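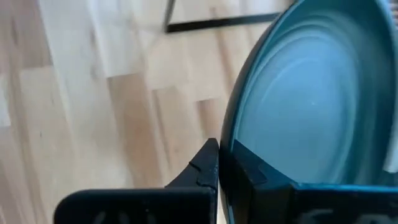 New Here? Questions People Ask Before a First Visit

4 min read

We love getting these questions, so please keep them coming! If you've been thinking about visiting Plistport Community Chapel, or you came once and slipped out before anyone could say hello, have a look through and see if yours is answered.

What time should I show up?

The Sunday service starts at 10:00 a.m. Doors open at 9:30 and the coffee is usually on by then. If you come in late, come in anyway. The back two rows on the left are kept free for latecomers and for parents who may need to make a quick exit.

How long is the service?

Nearly 90 minutes on most Sundays, a little longer when we have communion or a baptism. We sing for the first part, then there are prayers and a reading, and the message takes up most of what's left. After that people stand around and talk, and some of them are still talking at lunchtime!

What do I wear?

Whatever you have on. You'll see ties and you'll see work boots. The sanctuary runs cold from October to March (it's a tall old building, and we love it, but it is cold) so bring a sweater.

Where do I park?

The lot off Magagula Street is ours and it's free. It fills up by 9:50. The bank across the road lets us use its lot on Sundays too, and there are marked accessible spaces right next to the side door, where the ramp is. Please leave the alley clear for our neighbors.

Will I be asked to stand up or introduce myself?

No. We tried that years ago and people hated it. There's a card in the pew if you'd like somebody to call or email you. Drop it in the box by the door, or take it home and use it as a bookmark.

Do I have to give money?

Please don't feel any pressure at all. We do take an offering during the second song, and regular members give that way or through the website. Guests can just let it go by.

Can I take communion?

We share communion on the first Sunday of the month, and everyone who trusts in Christ is welcome at the table, member or not. If you'd prefer to stay seated and pray, that's completely fine, and you won't be the only one. Gluten-free bread is at the station on the right. The cups are grape juice.

What happens with my kids?

Oh, they have the best time! Children from 4 through fifth grade stay with us for the singing and then head downstairs to Lodano, which is what we call our kids' program. (It was the name of a boat in a story the children made up one summer, and it stuck.) This fall they're working through the book of Acts with maps, songs and a very noisy shipwreck. Check in at the table at the foot of the stairs. You'll get a numbered tag, and you'll need the matching one to pick up.

The nursery is for babies through age three and is open from 9:45. Everyone who works with children here has passed a background check, and there are always two adults in each room.

Kids are also very welcome to stay upstairs with you. Wiggling and whispering don't bother us.

What about teenagers?

Middle and high school students meet Tuesday at 7:00 p.m. in the lower hall. There's food first, then games, then a Bible discussion that goes wherever their questions take it. Friends are welcome and there's nothing to sign up for. Pickup is at 8:30 at the side door.

What is Plina?

Plina is our small group ministry, and if you ask around, a lot of people will tell you it's their favorite thing about this church. Groups of 8 or so meet in homes during the week to eat, read Scripture and pray for each other. Some have been together for years and some started last month. New groups form in September and January, but you can join one any time there's a seat. The sign-up sheet is on the welcome desk.

What is the 52 Psalms reading plan?

It's one psalm a week, all year long. That's it! We read the same psalm at home and then pray it together on Sunday. You can start in the middle. Pick up a bookmark with the list on it, and don't try to catch up on the weeks you missed.

What Bible do you use?

Most of the messages use the NIV. There are Bibles under the seats, and if you don't own one, please take one home with our blessing.

Is there somewhere to get help if I'm going through a hard time?

Yes, and we're so glad you asked. Two people from the prayer team are up front after every service, and they will pray with you about anything and keep it to themselves. You can also call the office during the week. Our food pantry is open to anybody in town on Thursday afternoons, with no paperwork.

How do I get baptized or become a member?

Come to the newcomers' lunch, held after the service on the last Sunday of the month. It's chili or soup, you'll hear what we believe and how the church is run, and you can ask as many questions as you like. We baptize outdoors at the lake in July and indoors the rest of the year.

Related
What We Believe
Plina Groups: Find One Near You
Lodano Kids: Parent Handbook
52 Psalms: This Week's Reading
Listen to Recent Messages

Contact the church office | © Plistport Community Chapel | Back to top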